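Lullside Course Notes
Proofs for Programmers, Part 4

How to prove a loop correct with an invariant

A loop invariant is a statement about the variables of a program that is true each time control reaches the top of the loop. This page gives a procedure for finding one, writing it down and checking it. Two loops are worked in full: integer division by repeated subtraction, and a search in a sorted array. You need to be able to read simple pseudocode and to use "and", "or" and "implies" without looking them up. Induction helps, but the procedure can be followed without it.

What has to be shown

For a loop of the form

while G:
 body

four facts are needed.

Start. The invariant holds before the first test of G.

Step. If the invariant holds and G is true, then after one run of the body the invariant holds again.

Exit. If the invariant holds and G is false, the result you want follows.

Termination. The loop stops after a finite number of passes.

The first three give partial correctness: if the loop stops, its result is right. Adding the fourth gives total correctness. Write the four headings on the page before starting the proof and fill them in separately. A common fault in submitted work is a single paragraph that mixes the step and the exit, in which the guard is assumed true in one sentence and false in the next. 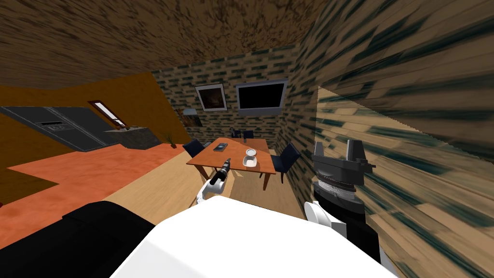 Does an invariant have to be true in the middle of the loop body?

It only has to hold each time the guard is about to be tested. Between two tests the body may break it, provided the body restores it before the next test.

Step 1. Write the specification

State what the inputs may be and what the output must satisfy. For integer division the input is a pair of integers a and b with a >= 0 and b > 0. The output is a pair q and r such that

a = q*b + r
0 <= r < b

The program is

q = 0
r = a
while r >= b:
 r = r - b
 q = q + 1

Do not skip the condition b > 0. It is not used in the step, and so it is easy to leave out, but the termination argument fails without it.

Step 2. Trace a few passes

Take a = 897 and b = 62. At the top of the loop the values are:

q = 0, r = 897
q = 1, r = 835
q = 2, r = 773
q = 3, r = 711

Each time q goes up by 1, r goes down by 62. The quantity q*62 + r is therefore fixed at 897. The loop ends with q = 14 and r = 29, and 14*62 + 29 = 868 + 29 = 897.

A trace proves nothing about other inputs. Its use is to suggest which quantity stays fixed. If no pattern shows after four or five lines, choose a different input before writing more lines of the same one. Inputs that make the guard false at once should also be traced. For a = 0 the loop is never entered, and q = 0, r = 0 is the correct answer.

Step 3. Weaken the result to get a candidate

The result is a = q*b + r and 0 <= r and r < b. The last part is the negation of the guard. Delete it. What is left is the candidate:

I: a = q*b + r and r >= 0

Deleting one part of the result works whenever the result is a list of conditions joined by "and" and one of them is the negated guard. When the result has another shape, try replacing a constant in it with a variable. For a loop that sums an array of length n, the result is "s is the sum of the first n entries" and the candidate is "s is the sum of the first k entries and 0 <= k <= n".

Step 4. Check the four facts

Start. With q = 0 and r = a, the equation reads a = 0*b + a. The condition r >= 0 is the input condition a >= 0.

Step. Suppose I holds and r >= b. Call the new values q' and r'. Then q' = q + 1 and r' = r - b, so

q'*b + r' = (q + 1)*b + (r - b) = q*b + r = a

Also r' = r - b >= 0, from the guard.

Exit. Suppose I holds and r < b. Then a = q*b + r and 0 <= r < b, as specified.

Termination. The value r is a nonnegative integer at every test. Each pass lowers it by b, and b is at least 1. A nonnegative integer can be lowered only finitely often before it would go below zero, so the loop stops.

The primes mark values after the body has run. Keep the notation even in short proofs. Writing r = r - b in a line of algebra is an error, and graders are entitled to read it as the claim that b = 0.

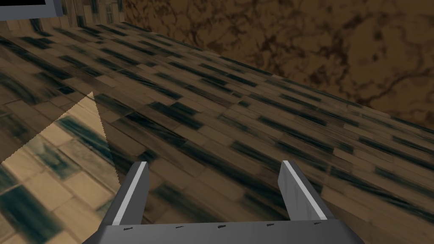

Jingyi Kong

The second example has the same structure, but the invariant contains statements about every index in a range. Most of the mistakes in it are off by one.

Worked example: first position not less than x

The input is an array a of length n, indexed from 0 to n - 1, sorted so that a[i] <= a[j] whenever i <= j. The output is an index p with 0 <= p <= n such that every entry before p is less than x and every entry from p onward is at least x. If all entries are less than x, then p = n.

lo = 0
hi = n
while lo < hi:
 mid = lo + (hi - lo) // 2
 if a[mid] < x:
 lo = mid + 1
 else:
 hi = mid
return lo

The sign // is division rounded down. The form lo + (hi - lo) // 2 is used in place of (lo + hi) // 2 to avoid overflow in languages with fixed-width integers. In this proof the two give the same value.

The invariant has three parts:

(a) 0 <= lo <= hi <= n
(b) for every index i with 0 <= i < lo, a[i] < x
(c) for every index i with hi <= i < n, a[i] >= x

Start. With lo = 0 and hi = n, part (a) reads 0 <= 0 <= n <= n. Parts (b) and (c) range over no indices at all. A statement about every member of an empty set is true.

Step. Assume (a), (b), (c) and lo < hi. First show lo <= mid < hi. The difference hi - lo is at least 1. Half of a positive integer, rounded down, is at least 0 and strictly less than the integer itself. Adding lo throughout gives the claim. In particular mid is a legal index, so reading a[mid] is safe.

Case 1, a[mid] < x. The new lo is mid + 1, and hi does not change. From mid < hi we have mid + 1 <= hi, so (a) holds. For (b), take any index i <= mid. The array is sorted, so a[i] <= a[mid] < x. Part (c) does not mention lo and carries over.

Case 2, a[mid] >= x. The new hi is mid, and lo does not change. From lo <= mid we have (a). For (c), take any index i >= mid. The array is sorted, so a[i] >= a[mid] >= x. Part (b) does not mention hi and carries over.

Exit. The guard is false, so lo >= hi. With (a) this gives lo = hi. Put p = lo. Parts (b) and (c) are now the two halves of the specification.

Termination. Use the measure hi - lo, a nonnegative integer by (a). In case 1 the new value is hi - mid - 1, which is less than hi - lo because mid >= lo. In case 2 it is mid - lo, which is less than hi - lo because mid < hi.

Using a failed proof to find a bug

Replace lo = mid + 1 with lo = mid and repeat the argument. The start and the exit are unchanged. In the step, (a) holds, (b) holds over a smaller range than before, and (c) carries over. Partial correctness survives. The termination argument does not: when hi = lo + 1, mid equals lo, and if a[mid] < x the assignment changes nothing. The program runs forever on an array of length 1 holding a value less than x.

Now restore that line and replace hi = mid with hi = mid - 1. Part (c) fails at the step, where nothing is known about a[mid - 1]. Part (a) can fail too, when mid = lo. The place where the algebra cannot be completed points to the line at fault, and usually supplies the failing input.

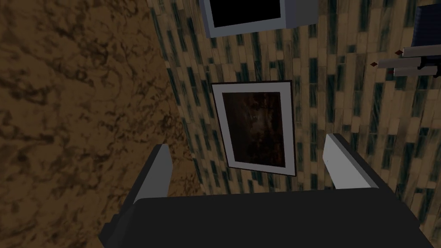
Common errors

Invariant too weak. The statement "lo <= hi" holds throughout the search but says nothing about the array. The start and step go through, and the exit cannot be reached. Add information until it can.

Invariant too strong. The statement "a[lo] < x" fails at the start for many inputs. If the first pass breaks a candidate, remove parts of it.

Guard left out of the step. In the division example r' >= 0 depends on r >= b. If the step never uses the guard, check it again.

Measure without a lower bound. A quantity that falls on every pass is no use unless it is also bounded below. The proof that it is bounded normally comes from the invariant.

Exercises

1. Trace the division program for a = 900, b = 62 and for a = 800, b = 62. The final values should be q = 14, r = 32 and q = 12, r = 56.

2. Change the search so that it returns the first position whose entry is greater than x. Only one comparison in the program changes. State the new (b) and (c), and redo both cases of the step.

3. The following program computes a power for n >= 0. Find an invariant that relates y, z, k and the original x and n, and prove it.

y = 1
z = x
k = n
while k > 0:
 if k is odd:
 y = y * z
 z = z * z
 k = k // 2

Hint for exercise 3: look for a product that stays equal to x to the power n. Treat odd k and even k as separate cases.

Corrections

2019-06-18: In the second example, part (c) had hi < i where hi <= i was meant. Reported by Gion Bachmann.

Next: Part 5, Invariants for nested loops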